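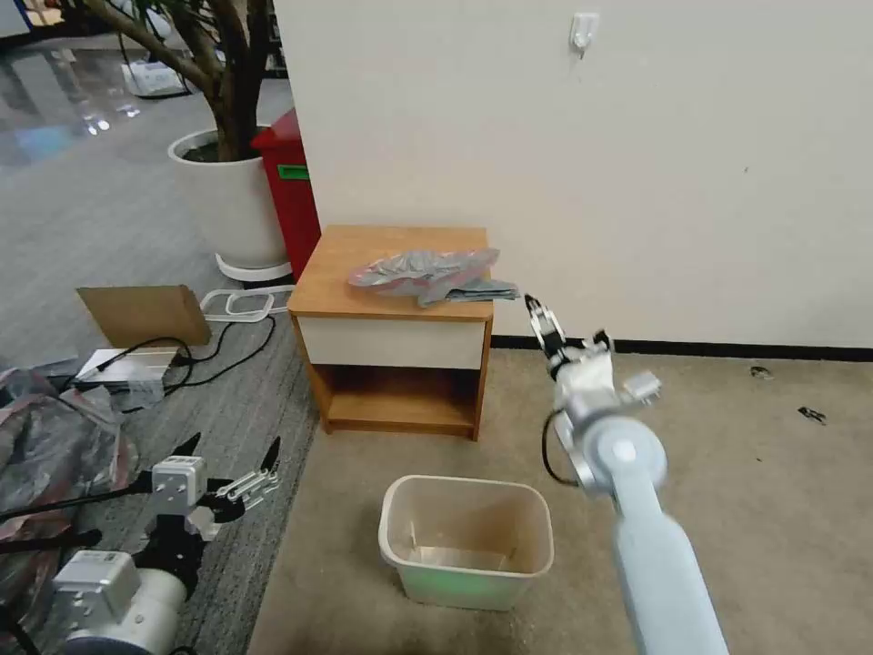
Getting marks off a honey-colored wood nightstand

Posted by Simin Ahmadpour, 8 October 2024
1,442 views

I'm clearing out the spare bedroom and I've got as far as the nightstand. It's a small one, orangey wood with a cream drawer front and an open shelf underneath. The top has had stuff dumped on it since June and now there are dull patches in the finish. I don't want to sand it. Is there something I can wipe on? Also, does the cream part need a different cleaner from the wood?

Kirsty Forsyth
Start with a soft cloth, warm water and a drop of dish soap. Wring it out well, wipe with the grain and dry it right away. Half of what looks like damage is old polish and dust. If the patches are still there the next day, try a little paste wax on the side panel first, down low, then do the top. Keep wax off the drawer front, it can yellow a light paint. Soap and water is enough for that.

Innes Lamont
paste wax, 2 thin coats. worked on mine

Petro Kravets
Agree with Kirsty about testing first. I would add — don't leave plastic bags or vinyl lying on the top while you sort the rest of the room. Some plastics soften a finish and stick to it. Put a wastebasket next to the nightstand and clear the top before you do anything else. Take the drawer out too and vacuum the runners.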